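Floden Table Cell
Bench cell for one arm, with simulation model
Supplied by Sarkard

The Floden is a small cell for light pick and place work. It comes with a white tabletop, the Eshun gripper with black fingers, the controller and a simulation model of the cell. Most of our customers prepare their programs in the model first and go to the machine after.

Checking the model before first use

Open the model, load your program and move the arm to the park position at the left side. Look at the table from the work camera. The table must be free of parts, and one finger tip should be visible at the left, close to the white surface. Shadows of things outside the view will fall on the table also. Please do not try to remove them, the Zotier vision tool should be taught with the shadows on.
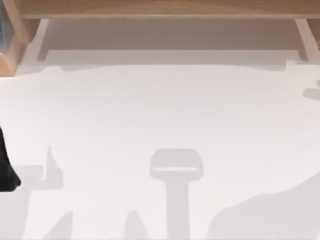 Setting the fingers

1. Switch the controller to manual and wait 4 seconds.
2. Open the gripper fully. The opening is 68 mm between the pads.
3. Loosen the two screws of each finger, push the finger up to the stop and tighten again by hand.
4. Close the gripper slowly on the gauge from the tool box. If one pad touches before the other, repeat step 3.
5. Save the new zero point in the model and in the controller. They must have the same value.

Regular care

Wipe the tabletop with a soft cloth and water. Alcohol makes the surface shiny and the vision tool has then trouble with it. Check the finger screws after every 300 hours. The pads are changed after 1000 hours, or earlier when the edge is worn.

Spare parts

Finger pair, black
Pad set
Gauge for finger setting
Tabletop, white (delivery again from July)

For questions on setup or repair please write to Adjoa Quansah, service desk, and give the serial number of the controller.

Page updated May 5, 2026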